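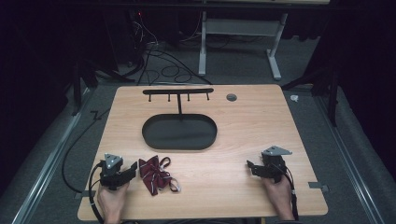
Paisan furniture bank moves to bigger premises

The Paisan furniture bank will reopen in a larger building on Dillero Road this month, after its old premises in Cilora ran out of storage space.

The service collects used household furniture and passes it on to people setting up a home with very little, including families leaving emergency accommodation and newly arrived migrants. It has been run from a former tyre workshop since it started, with overflow stock kept in two rented garages.

The new site has 900 square metres of floor space, a covered loading bay and a heated room where small repairs can be done through the winter. The lease runs for 12 years.

Manager Borghild Hovland said the old building had been holding the service back.

"We were turning down good tables and beds every week because there was nowhere to put them," she said. "Then a family would come in a few days later needing exactly that table. It was hard on the staff and hard on the people donating."

The furniture bank supplied 1185 households last year. Most were referred by housing workers, schools or health clinics, and that will stay the same after the move. People who need furniture should speak to one of those services first, as the warehouse can't take requests at the door.

Tables are among the items most often asked for, along with single beds and chests of drawers. Ms Hovland said small desks had become much harder to find since so many people began working and studying from home.

"Anything a child can do homework at goes out the same day," she said. "We don't mind a few scratches. We do mind wobbly legs, because they take a long time to fix properly."

Donated items need to be clean, complete and free of mould. Mattresses are accepted only if they have no stains or tears, and upholstered furniture must still have its fire safety label attached. The service doesn't take pianos, wall units, cots or large office furniture.

Pick-up is free within the Niler council area. Outside that area there is a charge of $35 per trip, whatever the number of items. Drivers can take furniture from a ground floor or a building with a lift — anything up a flight of stairs has to be brought down before the truck arrives.

The Cilora building closed to donations at the end of February. Stock has been moved over in stages, starting with beds and whitegoods, and deliveries to referred households have continued from the rented garages in the meantime. Both garages will be given up once the last of the shelving is in place.

Parking at the new site is at the rear, off the service lane. The bus stop outside the old building was popular with staff and visitors, and the closest stop to Dillero Road is a longer walk. Ms Hovland said she had asked the council to look at the footpath, which is narrow near the corner and has no kerb ramp.

Donors with furniture already booked for collection don't need to book again. The phone number and email address are unchanged.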